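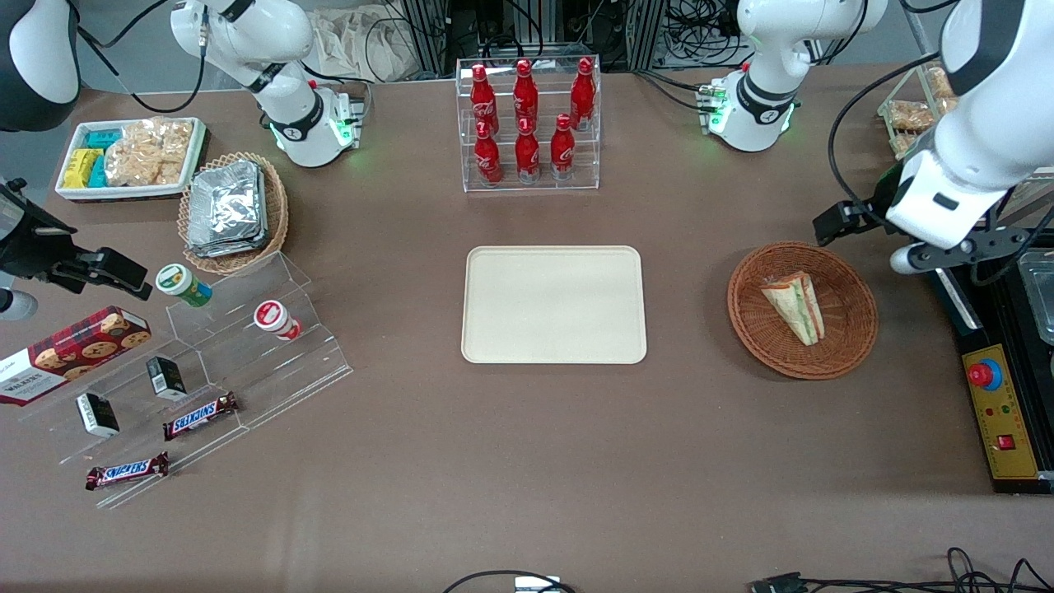 Setting Out a Self-Service Snack Table

Guidance for staff and residents using the shared kitchens at Clitlow House. Revised July 5, 2024.

Bottled drinks

Bottles are best kept on a tiered rack at the back of the table, with the rear row raised above the front. Two rows of three suit most racks. Turn every label to face the same way, and refill from behind so that older stock is taken first.

Packets and crackers

Use a rectangular tray for packets and keep each kind together, grouped by colour where possible. Clear bags of crackers may share the tray with smaller packets, but should have one end to themselves. Foil-wrapped items slide about on a flat surface and are easier to manage in a round wicker basket, stacked in a neat pile.

Sandwiches

A wrapped sandwich should lie flat in its own basket – never beneath bottles or tubs. Check the date on each wrapper when setting out, and remove anything that has been on the table for more than 2 hours. Baskets must be shaken out daily and wiped with a barely damp cloth.

Stepped stands

Acrylic stands are suited to tubs and small containers. Place the tallest items on the upper step. Containers that have tipped over should be stood upright whenever the table is checked. Wash the stand in warm soapy water and dry it with a soft cloth; scouring pads will scratch it.

The spare tray

Keep one empty tray at the centre of the table, within easy reach. It is intended for carrying a selection back to a seat and should be returned clean.

Storage

Reserve stock is held in cupboard 29. Shelves there are 400 mm deep and will take the larger trays lengthways – the baskets should be stacked on top, unlined.

Requests for replacement trays or racks should be addressed in writing to Gorazd Matić, Household Services.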